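About Trnka

Trnka is a secondhand and new goods shop for families with babies and small children. We are at the lower end of Clanow Street in Marmont, in the building that used to be the Privthorpe Dry Goods warehouse. We sell crib sheets, blankets, sleepwear, strollers, high chairs and nursery furniture. We also wash and mend bedding for customers who want to keep what they already have.

How the shop started

Vendula Říha opened Trnka in the front room of her house with two clothing racks and a folding table. She had worked in hotel laundry for 12 years and knew how to get a sheet clean without wearing it out. Parents from the street brought her outgrown things and took other things home. When the front room was full she rented half of the warehouse ground floor, and later the other half.

Cecilia Agyeman joined as a seamstress in the second year. She is now co-owner and runs the mending bench and the fabric side of the business. Vendula still does the buying and most of the washing. The name Trnka comes from Vendula's grandmother's side of the family.

What we take in

We accept bedding and soft goods on any morning we are open, up until noon. Please bring them washed and folded. A stain or a small hole is fine. We look at each piece with you at the counter and tell you right away whether we can use it.

We pay for items in store credit or cash, and credit is worth a little more. Credit does not expire. Pieces we can't sell are offered back to you first. If you don't want them, Cecilia cuts them up for patches, bibs and burp cloths.

We do not take crib bumpers, drop-side cribs, car seats or used mattresses.

Sheets and printed cotton

Cotton sheets are the largest part of what we sell. The rack by the window holds crib sizes and the long shelves behind it hold toddler and twin sizes. We sort by size first and then by print, so all the animals are together, then stripes and checks, then plains.

Older nursery prints go quickly. People come in looking for the same pattern they had on a first child's bed, and we keep a notebook of requests at the counter. Bears are the most asked for, followed by rabbits and trains. If you leave a phone number with your request we will call when something close comes in. A good many of our sheets go to people who sew, for quilt backs and curtain linings, and we will sell a damaged sheet by the yard if the print is still good.

"Baby Bear" is a white cotton print in pastels, with teddy bears in pink bonnets and blue bibs among kittens, bunnies, little yellow chicks and pink hearts. The words run at different angles in lilac and purple, so a small piece cut for a patch can be turned to suit the hole. 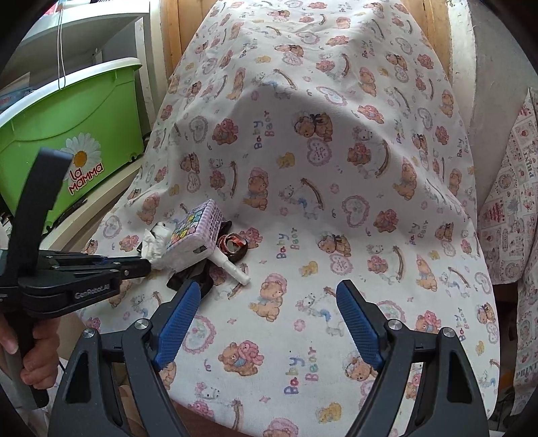 Mending and washing

The mending bench is at the back, past the high chairs. Cecilia replaces elastic in fitted sheets, patches holes, turns worn hems and shortens twin sheets to fit a toddler bed. Most jobs are ready within the week. Prices are on the board next to the bench and we will always give you a figure before starting.

Bedding is washed in unscented soap. We dry on lines in the yard from spring until October and use the dryers for the rest of the year. If your child reacts to a particular detergent, write it on the ticket and we will keep your load separate.

Furniture and larger items

Changing tables, dressers and high chairs are in the second room. Vendula checks the joints, straps and catches on everything before it goes on the floor. Anything missing a part stays in the workshop until we find a replacement.

We deliver within Marmont and Privthorpe. There is no charge on orders over $400. Stairs are fine, but please measure your doorways before you buy a dresser, and tell us if there is a tight turn on the landing.

Sewing evenings

Twice a month we clear the cutting table and stay open until 9 p.m. for anyone who wants to work on their own mending. Bring the thing you are fixing. We have machines, thread, pins and a box of cotton offcuts that are free to use. Beginners are welcome and Cecilia will show you how to thread the machine. Dates are posted on the door and at the counter.

Find us

Trnka
438 Clanow Street, Marmont

The entrance is on the side, up the ramp. Strollers can come all the way in. Parking is in the yard, and the bus from Privthorpe stops across the street.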